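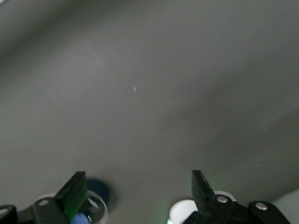

The Tendoner kit came to me in a box that was smaller than I expected, and for the first week I did not like it. I had ordered the two-finger version with the wrist camera, because my old gripper from Baert had only suction and I wanted to pick up small round things. In my cellar I do a lot of sorting of small containers, for paint samples and for glue, and this is boring work which I would like to give to a machine. The fingers are flat black pads, set at an angle so that the tips lean toward each other, and when they stand open like this there is a good wide space between them. You see that the wrist camera keeps both fingers in view all the time, even with the clear container and the dark blue disc close behind the left one. I find this very practical. With my old camera on a stand, the arm was always hiding exactly the thing I wanted to look at.

But first the price, as people always ask me. I paid 1,424 euros for the gripper, the camera, the bracket and the cable. The bigger set with the force sensor costs almost 3,000 and I could not explain that to my wife. Shipping to Valtitz was included. The arm itself I had already, a used one which I bought from Sem Van den Broek when he moved to a smaller apartment.

Mounting took me one evening. The manual says 30 minutes, and maybe this is true if you have the right key in your hand and you don't lose the washers. The screws on the bracket have nice round heads and they hold well, but two of them are difficult to reach when the camera is already in its place. So put the camera on last! The manual has the steps in the other order. I wrote to the company about it and a certain Ilgın Çınar answered me the next morning, very friendly, with a corrected page as a PDF. I had not expected an answer before the weekend was over.

The software is the part where I have more to complain. You install it from a stick, then it wants to update itself, then it wants you to make an account. After this it works well, but the menus are translated in a strange way and "release" and "reset" are next to each other in the same color. I pressed the wrong one more than once. A reset sends the arm to its home position with whatever it is holding at that moment, and so I had a jar of wood glue on the floor. The lid stayed on, thank God.

What I like is the teaching mode. You take the arm by hand, move it over the object, close the fingers with the button and say "store". For every object you can store up to 19 positions, and the program chooses the nearest one by itself. With light plastic containers it was good from the first day. With clear ones it is still not so good. The camera sees the shine on the rim and not much of the wall, and the program then thinks the container is smaller than it is. Floor Declercq, who has the same kit for her ceramics workshop, put a strip of matte tape on her jars and told me this solved it for her. I tried it with paper tape – it helps, but the tape comes off after some days.

My table has a plain gray cover now. Before, I had an old wax cloth with flowers on it, which confused the program completely. On gray it is much better, although shadows can still be a problem in the evening, when I have only the lamp on one side. Sanne Leemans from the Pliltside forum recommends two lamps, one left and one right, both with the same bulb. I have ordered the second one.

The noise I should also mention. The fingers make a short high sound when they close, and our dog leaves the room each time. My neighbor Sieglinde Seidel asked if I had bought a dentist's chair. With the door closed it is acceptable.

Would I buy it again? For this money, yes, but I would wait for the next version of the software, which should come before the end of October if they keep their word. If you have mostly glass or clear plastic to sort, ask them first for a trial week. They offer it, but you find it only at the bottom of the order page, under "Schools and clubs", and you don't have to be a school.

When the second lamp is here I will try again with the clear containers and write down how many positions I needed for them. If one of you has found a tape that stays on, please leave me the name of it in the comments.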